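Section 8: Searching and reading the Barrera catalogue archive

The Pidport viewer holds the scanned furniture and homeware catalogues of the Barrera company, 3,088 pages in all, from the first stapled price list to the last fat one that came through the letterbox and broke the mat. You will need an account (Section 2) and a browser that has been updated at least once since you bought the computer.

8.1 Opening a catalogue

1. Sign in and choose Shelves from the left-hand menu.
2. Pick a decade. The spines appear in order of issue, except the spring supplements, which sit at the end in a sulk of their own.
3. Click a spine once to see its cover. Click twice to open it. Three clicks opens it and closes it again, and we are looking into that.
4. Wait for the page bar to turn solid before you move on.

Note: Large catalogues load 15 pages at a time. If you drag the slider straight to the back you will get grey rectangles for a while. They are placeholders, although Carolina Falcão on the design desk has been heard to admire them as a wardrobe range. 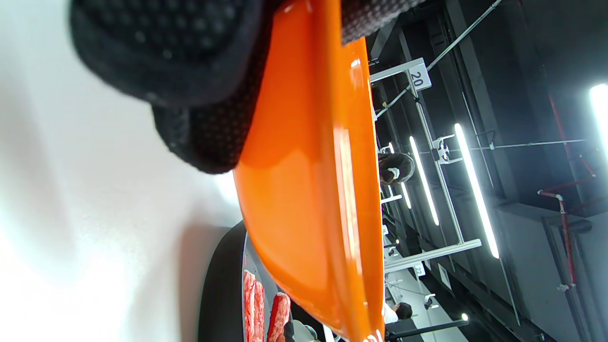
8.2 Searching for a product

1. Type a product name, a catalogue number or a plain word into the search box.
2. Set the years with the two arrows. Leaving them alone searches everything.
3. Press Enter. Results are grouped by catalogue, oldest first.
4. Click a result to go to the page. The word you asked for is shaded yellow.

The text was read from the scans by machine and then corrected by hand as far as page 104 of each volume, at which point Damián Varela was given other duties. After that, expect surprises. The Gona armchair is also filed as Cona, Gena and, in one glorious index entry, Goat. If a name draws a blank, try the catalogue number, or put a star in place of the doubtful letter (G*na).

Caution: Searching for "table" on its own will return very nearly the whole archive. Add a second word.

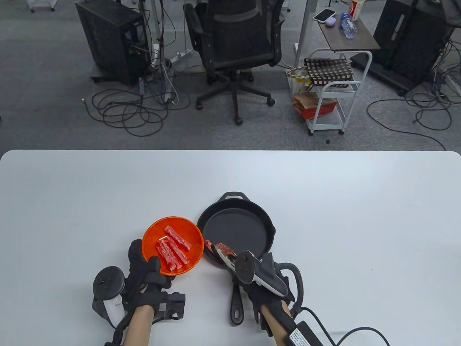 8.3 Reading prices and measurements

Prices are shown as printed. The viewer makes no attempt to convert them into modern money, and we would ask you not to ring the shop and quote them.

1. Hover over a measurement to see it in centimetres.
2. Click the ruler to keep the conversion on screen.
3. Press Esc to put the ruler away.

Measurements before the change to metric were rounded by whoever was holding the tape. Do not saw anything on the strength of them.

8.4 Saving pages to a scrapbook

1. Open the page you want and click the pin.
2. Choose an existing scrapbook or type a name for a new one.
3. Add a picture of your own with Upload, if you like. JPEG and PNG files are accepted.
4. Type a caption and click Keep.
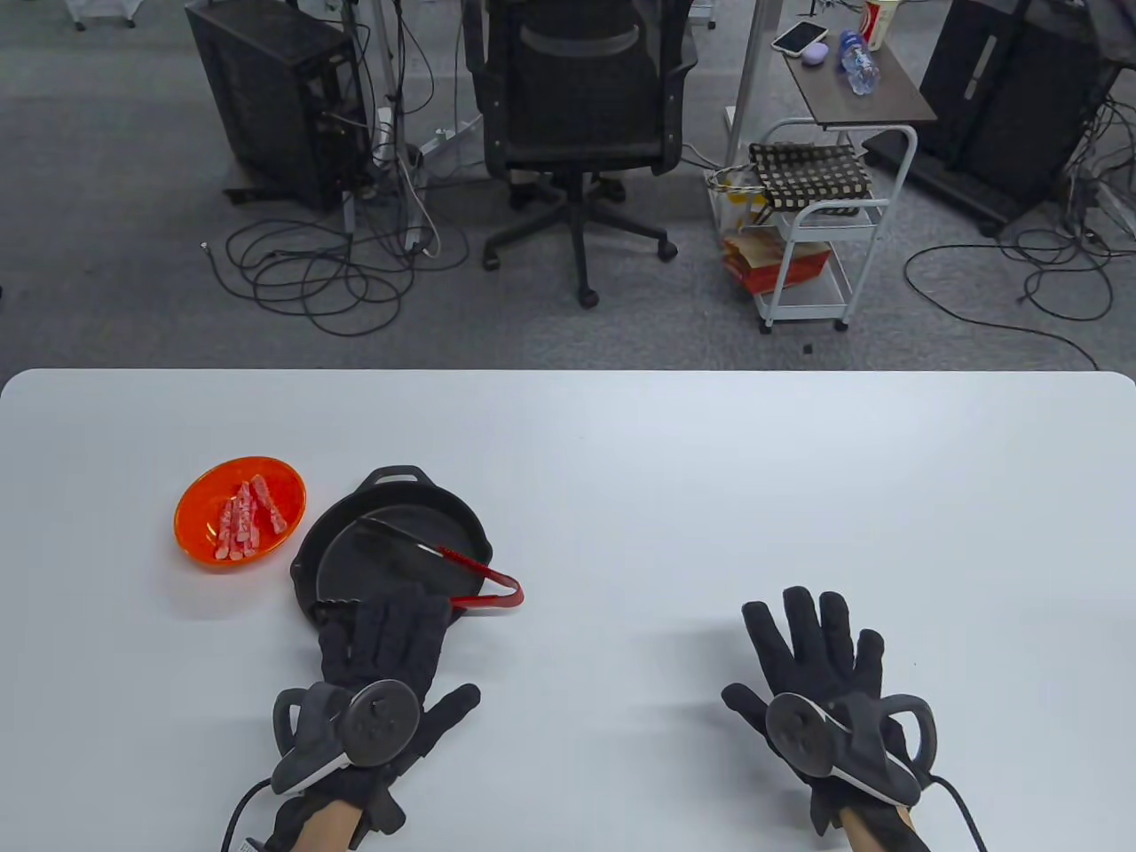 Fig. 8c. Orange bowl and black skillet on a white table.

Captions are limited to one line. Longer thoughts belong in the Notes box, where other readers can find them and disagree. Scrapbooks are private until you tick Share, and unticking it later does not fetch back copies already taken.

To reorder a scrapbook, drag pages by the grey tab at the top. Dragging by the page itself turns the page, and you will do this at least twice before it sinks in.

8.5 Printing

1. Choose Print from the scrapbook menu.
2. Select Single page or Spread. Spread prints both facing pages on one sheet, with the fold down the middle and usually through somebody's sofa.
3. Untick Full colour unless you own shares in ink.
4. Click Send.

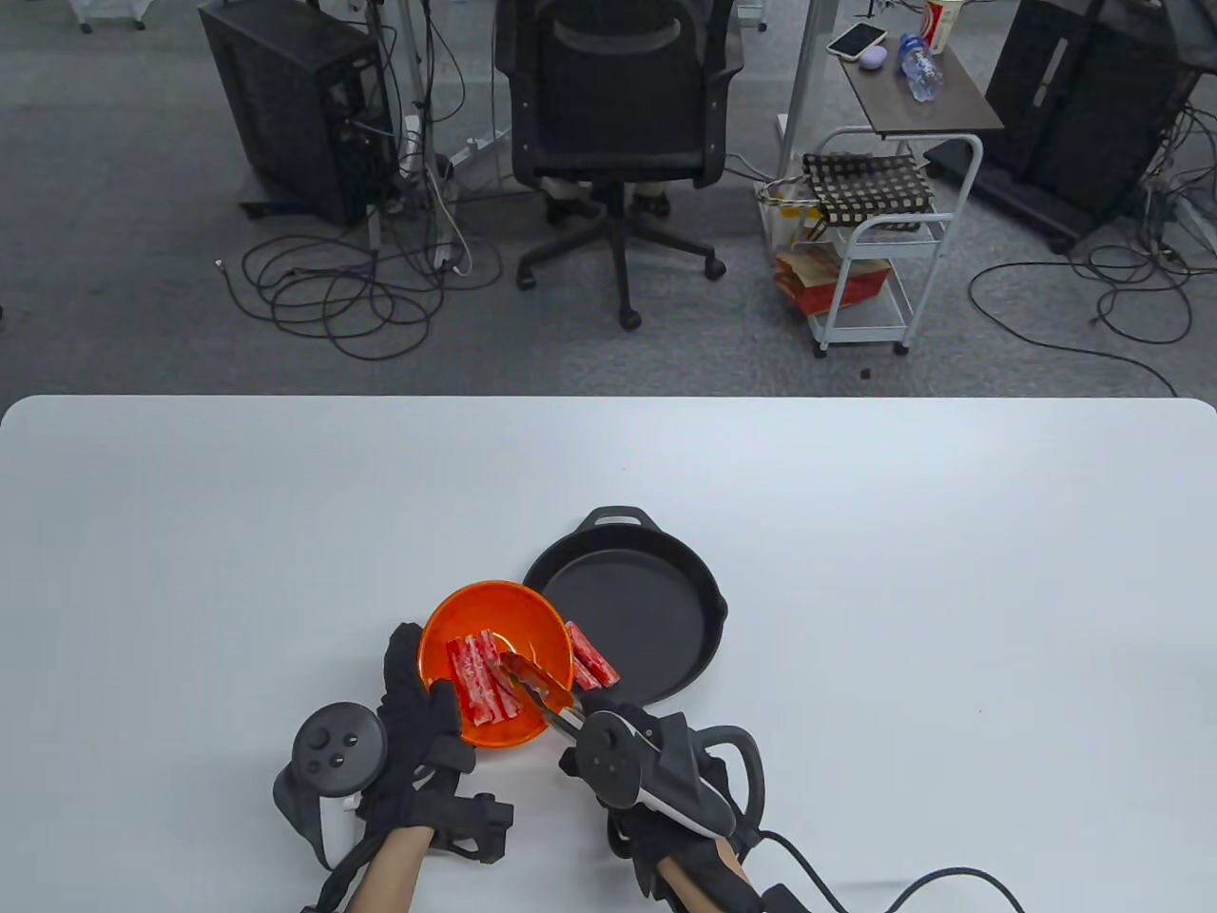
If your printer runs through the Amitik plug-in, set the paper size in Amitik first and in Pidport second. Done the other way about, each waits politely for the other and the job stays in the queue until one of them is restarted.

8.6 Reporting a bad scan

Use the flag at the foot of the page for missing corners, upside-down pages and the like. Give the catalogue year and page number. Reports go to Janka Hrnčiar, who rescans in batches every April. Thumbs are already on her list. Order forms that a previous owner has filled in are part of the collection and will be left as they are, including the one for eleven footstools.

For lost passwords, see Section 9.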